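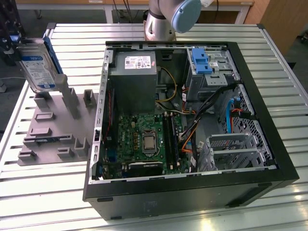
Nazmiye Değirmenci asked whether the shop can refuse her refund after she opened the case of the computer. She bought it second-hand from an online shop in September, it turns off after some minutes, and the seller wrote to her "seal broken, no return". She paid 900 and she wants to know what to write back.

## Answer 1 (accepted)

I had a similar dispute with a shop in Bornby, so I can tell you what I did. I am not a lawyer.

First, look at the order confirmation and not at the website. The website text can change later, but the terms in your confirmation are the ones you agreed to. In mine the word "seal" was only in the part about software discs.
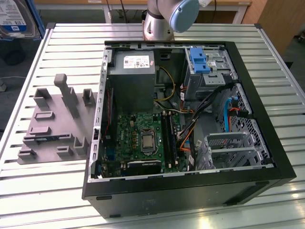
Second, write to them one time, by email, and keep it short. Put these things:

- the order number and the day you received it
- what is the fault, in one or two sentences
- what you want (repair, exchange or money back) and until when

Please do not send ten messages by chat. I did this and later I could not find which of them had the important answer. My case number was 2459 and they lost it two times, so write yours in every subject line.

If you paid with a card, ask your bank also about a dispute. There is usually a time limit for it.

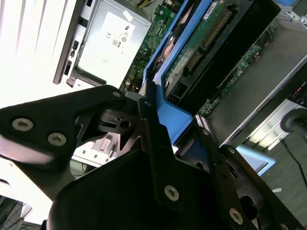 ## Answer 2

Depends on the country. Where do you live? Ming-te Cheung is right about the confirmation, but for used goods the rules can be different from new ones.

*Wilma Mackay*

## Answer 3

same problem with a washing machine, they gave me 96 back for the delivery and nothing more. I gave up. Good luck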